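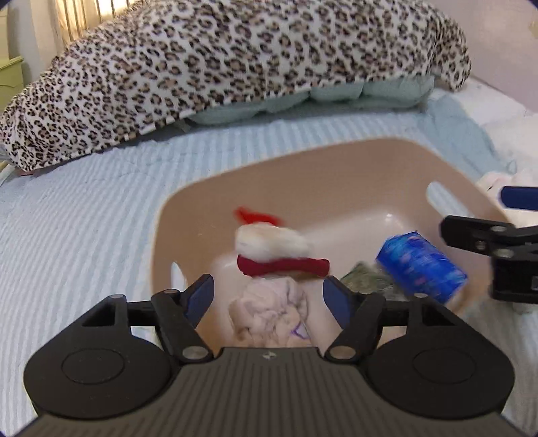
Sonham Basket Sort

Sonham is a collection of short recordings about one of the most ordinary jobs in a home: dealing with a basket of odds and ends. Soft toys, cloths, bits of bedding, things that rolled under a pillow and got scooped up with everything else. We love these baskets! Every one is a small puzzle, and every household solves it a little differently.

Version 1.1, released Jun 25, 2025
Maintained by Nayara Pimentel
Folder names: tunton (bedrooms), lins (living rooms)

What is in it

The collection has 110 sessions. A session is one basket, handled from start to finish by one person, with no script beyond a short card that says either "fill" or "empty." People decide for themselves what goes where. Some fold every cloth before it goes in, some drop the toys in first and lay the cloths on top, and a few build neat little layers that we would never have thought of asking for.

The tunton folder holds the bedroom sessions, most of them with the basket set on the bed. It is my favorite half of the set. A mattress gives under the weight, so baskets lean and slide in ways they never do on a floor, and a blanket edge can end up over the rim. The lins folder is mostly rugs and sofas.

Items

We kept the item list loose on purpose, but each session has a text file, items.txt, with one line per thing. The words used there are plain ones:

plush – any stuffed toy or soft figure, seasonal ones included
cloth – washcloths, napkins, small towels, baby cloths
roll – anything long and round, hard or soft
garment – clothes of any size
other – whatever is left, with a short note

Seasonal plush figures turned out to be a treat to work with. They come with hats, scarves, ribbons and fuzzy parts that catch on everything, so there is always something to look at. Cloths are the other highlight. A crumpled cloth is never the same shape twice, and small marks or prints on the fabric are written down in the notes wherever the labeler could make them out. If the labeler was unsure about a material, the note says "unsure" and we left it that way.

Layout

README.txt
sessions.csv
tunton/
lins/
notes/

Each row in sessions.csv gives the session name, the room, the basket type, and the card (fill or empty). Basket types are rigid, woven and fold-flat. Rigid plastic baskets with handle slots are the most common by a long way.

Known gaps

Rigid baskets are overrepresented, and so are small items. There are only 8 sessions with full-size bed sheets, which I would dearly like to fix. Very few baskets are packed to the brim. Ten sessions in lins have no item notes yet; they are marked "pending" in sessions.csv.

Changes since the April version

Split the old "soft" label into plush and cloth.
Renamed "tube" to roll – it confused everybody.
Fixed swapped room names in the Vanolard batch.
Added up to 100 new lines of notes on fabric prints.

Contributing

More baskets are very welcome, especially large linens, woven hampers and anything with a lid. Please clear out mail, medicine and school papers before you start, and keep family photos turned away. Use the item words above, put anything unusual under other, and send corrections to Nayara with the session name in the subject line.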